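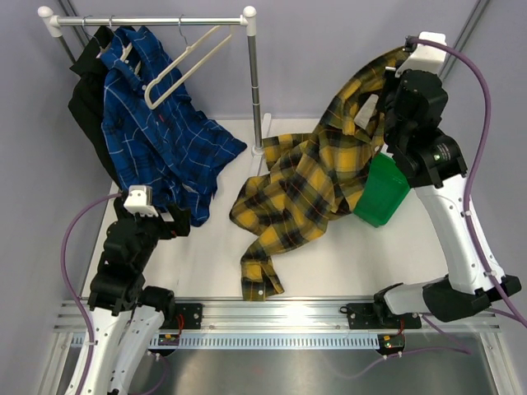
Garment handling, station 3

Visit report, Nillholm open day, 6 Jan 2019

The garment room was the second stop on the route and the one where I spent most of my time. The building is the former Gavent dye works, and the room still has its numbered doors; visitors enter by 2 and leave by 3. Station 3 deals with hanging shirts on a short rail.

The rack is a small tabletop model: a horizontal silver rod with white rounded end fittings, a chrome pole at the right and a white foot that rests directly on the white tabletop. A black garment and a blue plaid shirt were on the rod, with an empty white plastic hanger tilted across the front of the blue one. The yellow plaid flannel was the item being handled. Held up by one corner, a shirt like this tells you very little about its own shape. The body bunches, a sleeve runs off on its own, and the cuff ends up flat on the table some distance from the collar you want.

Checked cloth is a sensible choice for the work. The lines show twist and skew that a plain fabric hides, and a button placket set one check off is easy to spot from a distance. Flannel also grips a plastic hanger better than poplin does – the staff guide recommends it for beginners.

The green bin stands close to the work, which shortens the reach but leaves it liable to disappear under a long shirt. I would move it to the floor.

The Sutari folding boards next door were shut off for the afternoon. The printed guide, stock number 1272, costs 50 cents at the desk and covers hanger widths in more detail than the wall panels. Parking is behind the Mahasneh building. The next open day is in October.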